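Häufige Fragen rund ums Abwischen und Spülen

Ich bin Rosine Jacquet und betreue bei Hastell die Haushaltsseite. Seit April kommen ständig dieselben Fragen zu Soßenresten rein, also antworte ich jetzt mal gesammelt!

Muss ich Teller vor dem Spülen abwischen?
Müssen nicht, aber ich mach's immer. Tomatensoße und alles mit Paprika färbt so gern ab, und wer erst mal grob drüberwischt, hat nachher kein oranges Spülwasser (und keinen orangen Schwamm, na ja, fast keinen).

Welche Seite vom Schwamm nehme ich?
Für frische Soße die weiche. Die raue Seite hole ich nur raus, wenn was richtig festsitzt, und dann bitte mit wenig Druck.

Wozu ein Tablett?
Zum Sammeln! Teller drauf, Krümel und Tropfen bleiben drin, der Holztisch kriegt weniger ab.
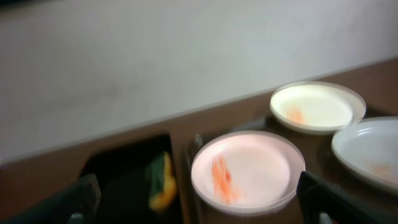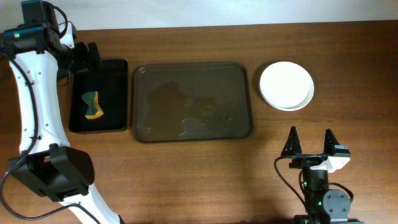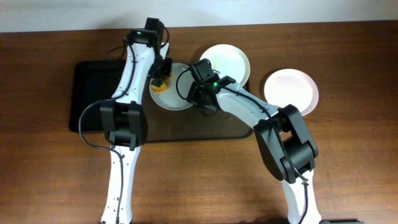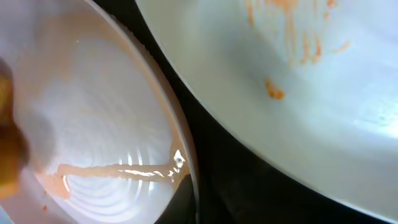
Weißes Geschirr: Soßenspuren auf dem ersten, dritten und vierten Bild, der Schwamm im kleinen Tablett auf dem zweiten.

Was mache ich bei Rillen im Boden?
Immer den Rillen nach wischen, also im Kreis. Quer drüber schiebt man die Soße bloß von einer Rille in die nächste. Den Tipp hab ich von Shirley Garside.

Und wenn Wasser auf dem Tablett steht?
Gleich mit einem Tuch aufnehmen, sonst läuft es beim Hochheben über den Rand.

Wie oft tausche ich den Schwamm?
Bei mir fliegt er nach 6 Tagen raus. Wenn er vorher riecht – weg damit!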